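How to Plan Counter Space in a Shared Staff Kitchen

Reading time: 3 minutes

Staff at Usdale are asked to follow the steps on this page when setting up or rearranging a shared kitchen. The same steps apply to the kitchens at Jiritz and Ogilvie, where the rooms are smaller but the rules on food storage are identical.

Step 1. Measure the room

Measure the full length of each counter and write the figures on a plain floor sketch. Mark every outlet, the sink and the swing of each door. Leave 80 centimeters of clear floor in front of the refrigerator.

Step 2. Divide the counter into zones

Assign one zone to preparing food, one to hot drinks and one to items left out for everyone. The preparation zone should be next to the sink. Kettles and toasters belong in the hot drinks zone and must not share an extension cord. In kitchens used by more than 14 people, a second drinks zone is permitted on the opposite wall.

Step 3. Set out shared food

Fruit and sealed snacks may be left out during the working day. Use a shallow bowl and fill it in a single layer so that bruised pieces can be found quickly. Keep bananas apart from apples and pears if the fruit is expected to last more than a few days. Cut fruit must be covered and refrigerated.
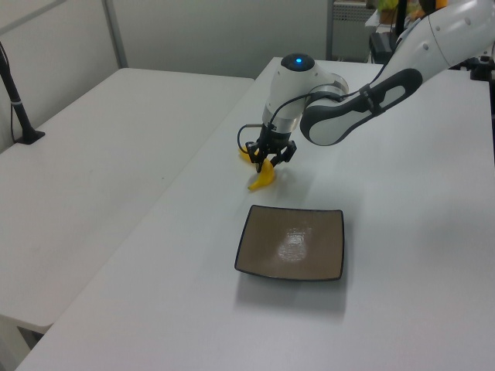 A yellow toy banana over a white table.

Light surfaces show spills and crumbs early and are preferred for the shared food zone. Wipe them with warm water and mild dish soap, then dry them with a clean cloth. Abrasive pads leave marks and should not be kept at the sink. Where a separate table is used for shared food, place it away from direct sun and at least 100 centimeters from the microwave.

Step 4. Label the shelves

Print labels in large, plain type and fix them at eye level. Each refrigerator shelf should carry the name of the team that uses it. Food brought from home must show the owner's name and the day it was brought in. Unlabeled containers are removed at 4 p.m. on the last working day of the month.

Step 5. Post the floor sketch

Place a copy of the finished sketch inside the door of the tallest cabinet and send a second copy to Beathag Jardine in Building Services. Requests for new shelving or outlets should be attached to the sketch. Plans received before August will be reviewed with the autumn repairs.

Related pages
Cleaning the Refrigerator: A Monthly Checklist
Booking the Katari Dining Room
Sorting Kitchen Waste at Jiritz
Reporting a Faulty Outlet

Contact Building Services | Copyright Usdale | Back to top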